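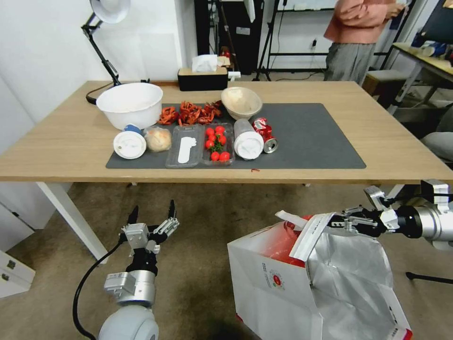

Clearing the table after a big takeout lunch, fast version. Takes me 7 minutes if I don't stop to snack.

Start with the big white bowl. Pull it close, it's your scrap bowl now. Anything red and messy in the middle goes in first, use a spoon or your hands. Tissues within reach, you'll want them.

Next, food worth saving. Cherry tomatoes stay in their tray, straight to the fridge. Wrapped stuff stays wrapped. 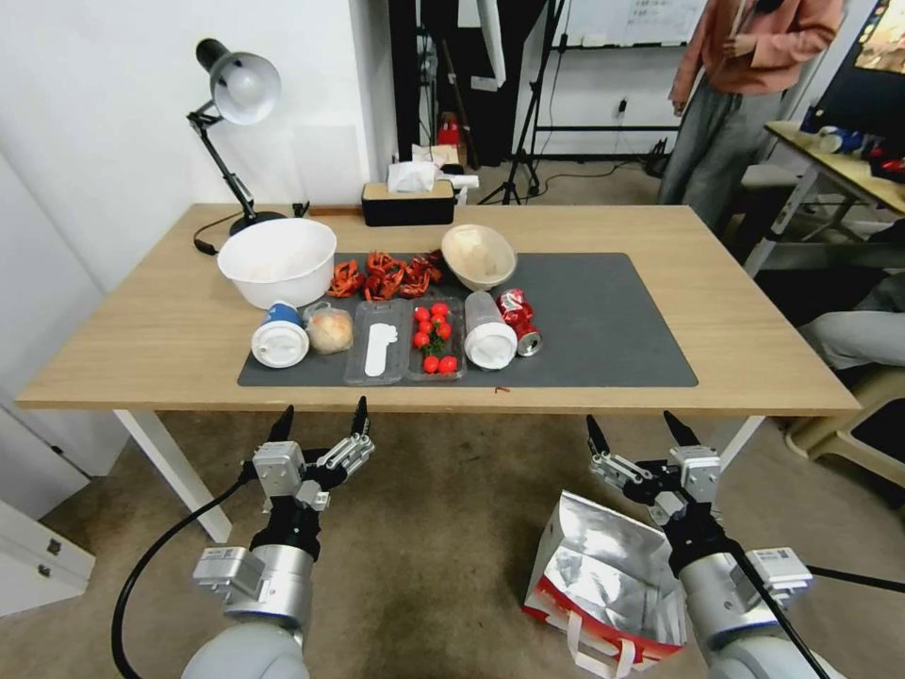
Cups next. Pop the lids off, tip any leftover drink down the sink, stack. Soda can gets a rinse and goes in the recycling, already crushed is fine where I live but check your town. Clear trays, same deal, rinse frist.

Small bowl goes to the sink. Then pick up teh little red bits by hand before you wipe, otherwise they smear. Wipe mat, lift mat, wipe under. Done.

Comments

Otis Haverford: do you wash the mat in the sink or just wipe?

Latrice Park: Just wipe. Dish soap if it smells.

Booker Doucet: took me 21 minutes, I have kids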